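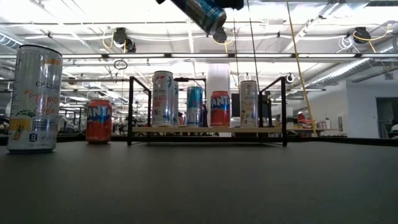

Moynihan Exits "Broso" Dance Contest After Tie-Break With Rarnine

The dance contest "Broso" lost one of its early favorites in its latest episode, when the singer who performs as Moynihan was sent home after a tie-break against the pop duo Rarnine. The episode, first shown on February 8, 2021, was the last before the quarterfinals and drew a heavy response from viewers, many of whom had expected Moynihan to reach the final.

Moynihan opened the night with a quickstep that earned 74 points from the panel, the highest score of the season for that dance. The trouble came in the second round, where every act had to perform a style it had not tried before. Moynihan drew the Argentine tango and lost time twice in the middle section, once on a turn and again on the lift that followed. The judges marked the routine down for footwork and timing, and the total fell 15 points short of the first dance.

Rarnine went the other way. The duo had spent three weeks near the bottom of the table and came into the episode with the lowest combined score of the acts still in the contest. Their first routine, a slow waltz, did little to change that. Their second, a salsa set to one of their own songs, got the best reaction of the night from the studio audience and pulled them level with Moynihan once the viewer vote was added.

Under the rules of the show, a tie is settled by a short dance-off with no rehearsal. Both acts get the same music and have to begin within a minute of hearing it. The panel then votes in the open, one judge at a time, with the head judge going last. The first two votes were split. The remaining three all went to Rarnine.
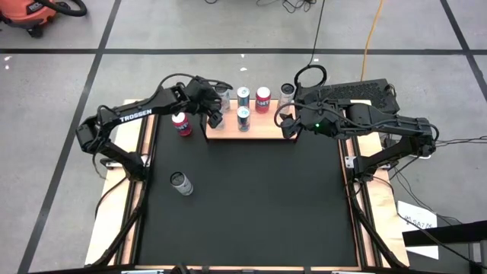
Tín Tô wrote in the show's online comments that the tie-break should never decide a place in the quarterfinals, and that a dancer with the top quickstep of the season had earned another week. The same post said the open vote puts pressure on the later judges to follow the earlier ones, and asked for the producers to go back to the sealed cards used in the first season.

Other viewers disagreed. Several wrote that Moynihan had been given generous marks in earlier episodes and that the tango was the first routine to be scored fairly. Others were glad to see a group act go through, after two seasons in which only solo performers made the final.

The producers did not announce any change to the format. In a short statement after the broadcast they said the tie-break rule had been given to all acts before the season began and would stay in place through the final in April. They also said the viewer vote had been checked twice before the result was read out.

Moynihan took the result calmly on air, thanked the choreographer and the band, and stayed on the floor for the closing number. In the backstage segment that followed, the singer said the tango had felt fine in rehearsal and that the lift had worked every time until the night itself. There were no complaints about the judging. Moynihan plans to return to the studio to finish an album that was put on hold for the show, and will play a run of small club dates once it is done. Tickets will be limited to 200 per night.

Rarnine, for their part, said they had packed their bags before the broadcast. The duo will dance a jive and a rumba in the quarterfinals, where scores from earlier weeks no longer count and each act starts from zero.

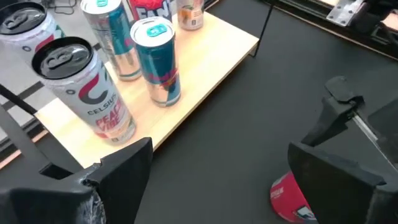 Celsius cans on and beside a wooden shelf.

The quarterfinals will also bring a guest performance by the comedy troupe Porkness, whose own run on the show ended in the second week of last season. The troupe will perform between the two rounds and will not be scored. One of its members is expected to sit with the panel for the second half of the program, without a vote.

A live audience of 400 will be seated for the episode, the same number as this week. Seats are given out by draw, and people who have already attended a taping this season are not eligible. Voting lines open at the end of the first round and close shortly after the last dance. Each household may vote once by phone and once through the show's website, and votes sent before the lines open are not counted.

The result will be read out at the end of the program, with two acts leaving in place of the usual one.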